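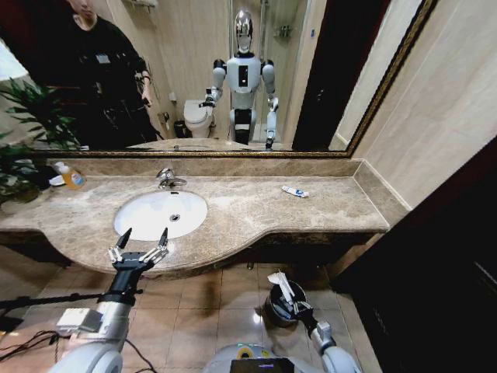

글쓴이 라디츠댁

동네에 Haworth가 다시 문을 열었다. 원래 맥주와 간단한 식사를 팔던 집인데, 작년 가을에 닫았다가 주인이 바뀌고 지난달에 간판만 그대로 달고 돌아왔다. 예전 가게를 좋아했던 터라 한동안 안 가고 버티다가 이번 주에 두 번 다녀왔다.

위치는 그대로다. Laditz 시장 뒷길, 세탁소 지나서 왼쪽. 주차장은 없고 시장 공영주차장에 대면 된다. 저녁 6시에 열고 월요일은 쉰다.

안은 생각보다 덜 바뀌었다. 바 자리는 남아 있고 창가 쪽 긴 의자는 없어졌다. 그 자리에 2인 테이블이 들어왔는데 간격이 좁아서 옆자리 이야기가 다 들린다. 조명은 전보다 밝다. 나는 어두운 쪽이 좋았지만 같이 간 남편은 메뉴판이 보여서 낫다고 했다. 음악 소리는 첫날은 컸고 둘째 날은 괜찮았다.

맥주는 생맥주 여섯 가지. Bruresov 라거가 계속 있는 게 반가웠다. 이 집에서 처음 마셔 본 맥주라 없어졌으면 서운했을 것 같다. 거품도 예전처럼 얇게 따라 준다. 새로 들어온 Zeline은 밀맥주인데 향이 세다. 첫 잔으로는 좋고 두 잔째는 조금 물렸다. 흑맥주는 둘 다 떨어졌다고 해서 못 마셨다.

안주는 많이 달라졌다. 예전에 있던 감자전이 없어졌다. 직원에게 물어보니 찾는 손님이 많아서 7월 메뉴 바꿀 때 다시 넣을 생각이라고 한다. 대신 먹은 건 이렇다.

닭다리 구이. 껍질이 바삭하고 간이 세지 않다. 곁들여 나오는 양배추가 맛있어서 더 달라고 했더니 그냥 주셨다. 두 사람이 먹기에 적당한 양.

소시지 모둠. 평범하다. 겨자가 두 종류 나오는데 알갱이 있는 쪽이 낫다.

생선튀김. 둘째 날 시켰다. 튀김옷이 두꺼워서 먹다 보면 느끼하다. 식초를 달라고 하면 준다. 다음에는 안 시킬 것 같다.

버섯 수프. 날이 쌀쌀해서 시켰는데 이게 제일 좋았다. 빵이 같이 나오고, 빵 추가는 2천 원.

가격은 올랐다. 닭다리 구이가 2만 3천 원이고 소시지 모둠은 2만 9천 원이다. 시장 골목치고는 싼 편이 아니다. 맥주 값은 예전과 큰 차이가 없다.

직원들은 다 새 얼굴이고 친절했다. 첫날은 주문이 한 번 빠져서 수프가 늦게 나왔는데, 사과를 받았고 수프 값은 계산서에서 빼 주었다. 예전 주인처럼 손님 자리마다 와서 한참 앉아 있다 가는 사람은 없다. 그걸 불편해하던 손님도 있었으니 이건 취향 문제다.

금연이고 유아용 의자는 없다. 예약은 전화로만 받고, 네 명 넘으면 안쪽 방을 준다. 방은 아직 안 써 봤다. 혼자 갈 거면 바 왼쪽 끝자리가 편하다. 오른쪽 끝은 주방 문이 계속 열렸다 닫혔다 한다.

예전만큼 자주 갈지는 모르겠다. 감자전이 나오면 한 번 더 가 보고 이 글 밑에 덧붙이겠다.

2026년 5월 6일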